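## 4. Trying the grippers against each other

By now both Skenex hand-helds are charged, paired and talking to the Kedon controller, and this is the part we look forward to most. You get to find out how each set of finger pads feels on real packaging! Set aside 80 minutes for your first full session. Later ones go a lot faster.

### 4.1 Before you start

1. Put an open cardboard box on a clear stretch of table, with the flaps folded out.
2. Pick your test items. You want a mix: something soft and pillowy, something stiff, and at least one thing with an awkward shape, like a pump bottle or a tube.
3. Fit the Utberg pads to one gripper and the Bognár pads to the other. Write down which is which (we have mixed them up more than once, and an hour of notes went in the trash).
4. Zero both grippers with the fingers fully open.

> **Caution:** Keep your free hand out from between the fingers while zeroing. The fingers close once, and the pinch is stronger than you'd guess.

### 4.2 Soft packs and pouches

Start with the hard stuff. Thin pouches and wet wipes fold, slide and bulge, and they show up differences in the pads that a rigid block never will.

1. Squeeze the trigger slowly until the pack stops sliding.
2. Lift it clear of the box and hold for 3 seconds.
3. Lower it and open the fingers all the way before you pull back. 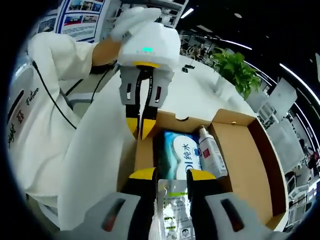 4. Do the same with the second gripper, using the same item and the same starting spot.
5. Save both force curves under one test name so that the controller can overlay them.

The overlay is a joy to look at. With a softer pad the curve climbs in a gentle ramp, and you can spot the moment the filling shifts inside the wrapper. If your curve looks like a staircase, you're squeezing in bursts. Slow down and run it again.

> **Note:** Wipe the pads with a dry cloth between items. Dust from cardboard builds up quickly and makes every pad look worse than it is.

### 4.3 Working with two grippers at once

Two-handed picks take some practice, but they are great fun once you have the rhythm. Agree out loud on who closes first.

1. Gripper A takes the lower edge of the pack.
2. Gripper B comes in from above and closes lightly.
3. Both lift together, slowly.

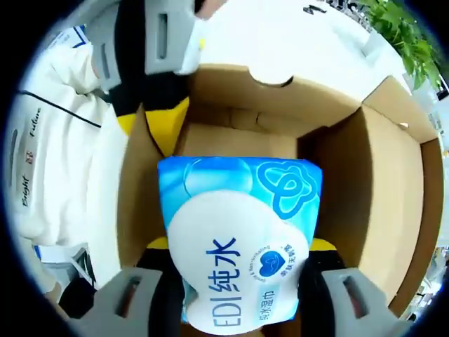 Watch the force readout for B during the lift. It should stay below the readout for A the whole way up. When the two cross, B is carrying the load and the pack will start to twist, so ease off and lower it back down.

If the cables tangle, stop and set both grippers down before sorting them out. Route each cable back along the arm with the wrist strap, leaving enough slack to bend your elbow.

### 4.4 Resetting the box

Reset the same way after every run, or your comparison won't mean much.

1. Open both grippers fully and raise them clear of the box.
2. Lay the items flat or lean them against each other, but don't stack them.
3. Check that the tracking light is steady, then start the next run. 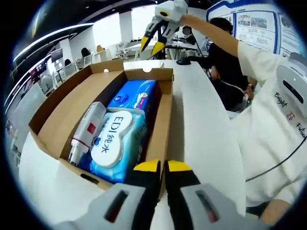 ### 4.5 Gripping the box itself

Finish with a wide grip. Here the pads have to hold a large, slightly springy surface, and the results may surprise you after all that work with small packs. Our own favorite changed at this step! Open the fingers to full width, bring the pads up to the cardboard and close until the readout settles.
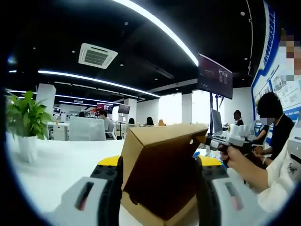

Pad contact matters more than force on a wide grip. Aim for the full length of each pad against the cardboard, and back off if a wall starts to bow. Flaps folded open and tilted toward you, as they are on the tan box between the fingers, can hide the edge you're aiming for, so take an extra second to line up. Repeat the grip 3 times with each set of pads and keep every curve, including the ugly ones. You'll want them in section 5, where you set the force limit for each pad.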